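In November our small group in Hurnthorpe finished writing the rules for teaching sessions with the gripper arm, and since then three people have asked me for a copy. The copy on our shelf is full of pencil notes, so I write the rules again in this post, with the reasons I remember. English is my third language. If a sentence is stiff, please forgive it and write to me, I like to correct.

We are five: Jennylyn Manalastas, Marites Gatchalian, Noel Castillo, Florante Quiambao and me. The work is simple to explain. A person guides the arm, the arm takes hold of an ordinary kitchen thing and moves it, and every guided try is saved as one recording. Later the recordings are used to train a program. We had 200 recordings before we had any written rule, and when Marites went through them in one long week she rejected 71. The arm had not failed in most of these. The people had simply done things differently from each other. One closed the gripper before the start, one left it open. One began the recording and then went to look for the object.

So, the rules. I keep our numbering, although number 3 is missing. We removed it and did not want to renumber the labels on the wall in the corridor.

## 1. One object, and a table with nothing else on it

For the first stage of any new task there is one object on the table. Pens, cups, tape and the printed plan go on the trolley behind the operator. Noel wanted to allow the tape, and we discussed it much longer than it deserved. The rule says nothing else, and it means also the tape.

The object should be dull. We prefer plain containers with a lid, because the lid gives a clear edge and the body gives a side to hold. Decorated ones come in the second stage. 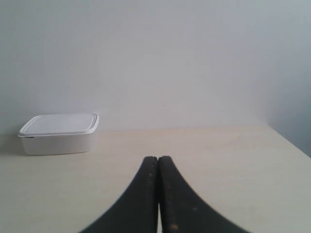

## 2. The start position is written down, and then it is obeyed

Each task has a card. On the card is the start position of the arm, the state of the gripper (open or closed) and the side of the table where the object begins. The operator reads the card aloud. I was against reading aloud, I found it childish, and I was wrong. Florante caught two mistakes on the first morning only by hearing me read.

The object does not need to stand on exactly the same point each time. This was a misunderstanding in our first version. If it always stands on the same point, the program learns the point and does not learn the object. The card now says "left side" or "right side", and inside that side the operator changes the place a little between tries. What must stay the same is the start of the arm.

## 4. Hands away before the recording begins

Place the object, take the hand out, step back to the line on the floor, say "clear", then start. The second person repeats "clear". If there is no second person there is no session. On this point we do not make exceptions, also not for a short test, also not for Jennylyn, who built half of the mounting and knows the arm better than all of us.

The stop button lies on the side of the operator's free hand. For a left-handed operator it must be moved before the session, and this is written on the card too.

## 5. Look at the fingers at the beginning and at the end

Marks on the fingers are allowed. Loose material is not. We had a discussion about what is "worn", and the sentence we agreed on is this: if you can feel it with a fingernail, write it in the book. If you can lift it with a fingernail, change the finger.

Cleaning is done with a dry cloth and with the power off. Do not use the kitchen spray. Hiteveck, the small shop where we order our spare parts, told us that some sprays leave a film, and I believe them, though I have not tested it myself.

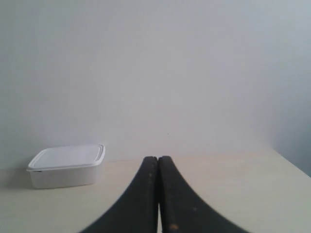
## 6. Stop after 21 tries

A session is at most 21 tries, and then there is a break, and the other person takes the controls. The number has no science in it. Marites looked at where the rejected recordings were in each session, and in the long sessions they were mostly near the end. We tried 14 and people complained that they were only getting warm. So it became 21, and it has worked well enough that we stopped discussing it.

## 7. A bad try is kept and marked

Before, people deleted a bad try at once, and I understand this, I also did it. Now it is kept, with the word "bad" and a short reason in the notes. "Bad" alone is not accepted. "Bad, lid slipped" is fine. The reasons are useful when we plan the next card, and they show if one operator has a particular difficulty that can be helped.

## 8. Lights

Same lamps, same curtain, and write it in the book if something is changed. Soft light from more than one side is better for us than one strong lamp. Some shadow near the object is no problem.

## What I am still not sure about

Janelle Talavera, who runs similar sessions in Vendencombe, read the draft and asked why we say nothing about speed. She is right. One operator moves slowly and carefully, another is quick, and both follow every rule on this page. She gives her people a target time for each try. I am afraid that a target time makes people hurry, so I would like first to see how it goes with hers. Noel is already in favour.

The other open point is the card itself. Florante wants it on the screen, I want it on paper. For now it is on paper, in a plastic sleeve, and the sleeve hangs on the hook beside the stop button.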